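Skosham Rollers: what we did with the autumn

2021-11-22

The clocks have gone back, the car park at Flestby is a lake again, and the club has once more agreed to spend its winter evenings falling over indoors. Welcome to the newsletter.

First, the match. We went to Sketton for the return fixture and lost by 44 points, which sounds bad until you remember July, when we lost by 84. At this rate of improvement we should beat them some time next year, provided they don't train in the meantime. Our second half was properly good. The blockers held a tidy wall for most of it, the jammers stopped apologising to people they'd knocked down, and we only had one long argument about where the track ended. Sketton's hall has a tape line on the floor for badminton, one for netball and one for something with a very small circle in it, and two of our skaters spent the opening minutes loyally following the netball.

Penalties are still a problem. Most were for cutting the track, so we'll be going over the re-entry rules again at practice. If you go out of bounds, you come back in behind the skater who put you there. You do not come back in wherever the gap looks nicest. Please read the rules at home as well, preferably before bed, as they work very well for that.

The new beginners' course has started, and it's full. Fresh starters get three sessions of stopping before anyone lets them do any going. This is unpopular every year. It is also how the fire door got its dent, back when we taught it the other way round. Loan skates are available in most sizes, though if you take a five you may have to fight someone for the left one with the good toe stop. Bring your own mouthguard. We don't lend those and would rather you hadn't asked.

Kit now. The Karaki knee pads we ordered in the summer have arrived and are already on people's knees. They run small. If you're between sizes, go up, or accept that your feet will go numb during the warm-up. The old pads are going in the textile bank unless someone wants them for gardening, in which case be warned that they have a history and no amount of washing has moved it.

Money is less gloomy than usual. The cake stall and the second-hand skate sale brought in 400 pounds between them, most of it from one lemon drizzle that was raffled, won, donated back and raffled again. That pays for the floor hire into the new year and leaves a bit over for track tape, which we get through at a rate I find hard to believe.

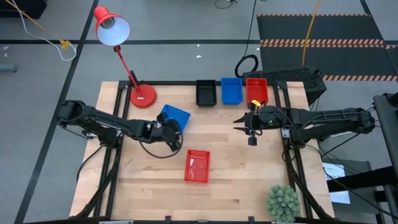
Do I need to be able to skate before I join?

Most of our members couldn't when they turned up, and a few are still working on it. The next beginners' course opens after the break, and you can put your name down at the door or by replying to this newsletter.

Christmas social: same pub as last year, since they have kindly forgotten us. Skates stay in the car. Partners, friends and anyone who has ever driven one of us to hospital are welcome, and food needs ordering ahead, so tell us whether you want the pie or the other pie.

Practice carries on at Flestby until the school wants its hall back for the nativity. Wellies for the car park – wheels once you're inside.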